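Flonilell two-arm learning project
Progress report to the Trunach Fund
May 9, 2022

Where we are

We are very pleased with how this spell of work has gone! The award was made so that we could collect a proper body of worked examples for a two-armed robot, with a person guiding the arms through each task and the system learning from the recordings afterwards. When we last wrote we had 32 usable examples and a long list of worries. We now have 121 against the agreed target of 200, and the list of worries has become a good deal shorter.

All of them come from the same table, with both arms fitted with the yellow gripper mounts and red fingertips. The tasks deal with small flat items that have to be gripped, moved and set down, sometimes by one arm while the other waits close by.
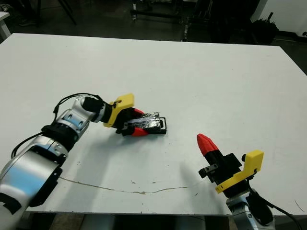
How do we decide that an example is good enough to keep?

Two people watch each recording separately, and it stays in the set only if both agree that the task was finished and that the arms moved without long pauses or sudden jerks.

We have turned down 29 recordings on those grounds. That felt painful at first, but the early training runs were so much steadier with the weaker ones taken out that we would happily do the same again. The rejected recordings are kept in a separate folder in case they prove useful for teaching the system to spot a poor attempt.

Objects and starting positions

Shiny, crumpled wrapping has been a favourite topic here. It catches the light differently every time an item is turned, so we have made a point of including it, along with plainer dark items that have a white border. Starting positions are varied from one recording to the next. In some the items lie side by side with a small gap, and the open gripper begins with its fingers either side of one of them. 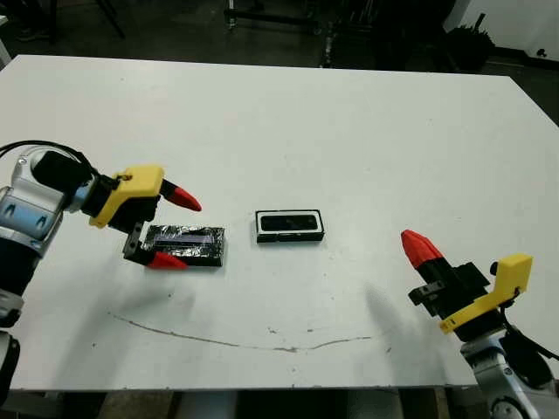 Software and storage

Pan, our recording program, now saves the arm positions and the camera views with matching times, which cured the drift we reported last time. Labelling is done in Stiketti. It was slow to set up (the first version lost our notes whenever two people had the same file open) but it has settled down nicely and the whole team now uses it every day. Back-ups are made each evening.

Guiding the arms

The people guiding the arms have improved enormously. Early on there was a habit of closing the fingers too soon and then nudging the item into line, and the system picked up the nudge as if it were part of the job. We now ask for the fingers to be opened wide and brought down on both sides of the item before anything closes, 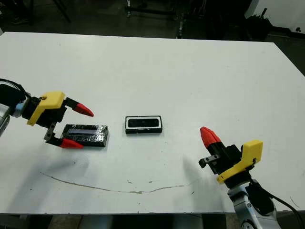
and for the other arm to be kept well back until it has something to do. It makes for slightly longer recordings, but they are far easier to label and the movements are much more alike from one person to the next.

Still to do

We expect to reach the full 200 by the end of July. The remaining examples will lean towards passing an item from one arm to the other, where we are thinnest. Spending is in line with the plan and we are not asking for any change to the budget. We would be glad of your view on whether the labelled set should be shared with the other Trunach projects as it stands, or held until the last recordings have been checked.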